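Buvalley Household Water Use Survey: Data Card

Version 3

Summary

The Buvalley Household Water Use Survey records how much water homes in the Buvalley service area use indoors, by room and by season. The data set holds 2418 household records. Each record joins a set of meter readings to the answers given on a mailed questionnaire. The survey was designed by the Poviveck Institute, and the data files are maintained by Sundqvist Data Services on its behalf.

Contents

The release has 2 tables. The first, households, has one row per home and gives the number of residents, the type of dwelling, the decade of construction and the billing zone. The second, readings, has one row per home per month and gives total use in gallons. The column home_id links the tables. Missing values are left blank. A zero in the total_gal column is a true reading and should not be treated as missing.

Room labels

Questionnaire answers on indoor use are grouped under kitchen, bath, laundry and other. Water drawn at a kitchen sink is always coded as kitchen, whatever the purpose. Dishwashers are coded as kitchen even when they are installed in another room.
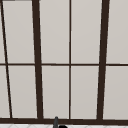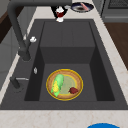 Households that reported a shared laundry room were asked to leave the laundry section blank. Their rows carry the value S in the laundry_type column. Users who compare laundry use across dwelling types should filter on this column first.

Collection

Meter readings were taken with Astex meters and sent to the billing office at the end of each month. Questionnaires were mailed in June, and a second copy was mailed to homes that had not replied. Only homes with a returned questionnaire and a full set of readings are included.

Privacy

Names, street addresses and account numbers were removed before release. Billing zones with fewer than 100 participating homes were merged with a neighboring zone. Users must not attempt to identify any household.

Known limits

Apartments with a single building meter are not covered. Room-level figures depend on the memory of the person who filled in the form and are less reliable than the metered totals. Version 2 contained an error in the unit column for one billing zone, and results based on that version should be run again.

Terms of use

The data may be used for research and teaching. Published work should name the survey and the version number. Corrections may be sent to the Poviveck Institute data desk.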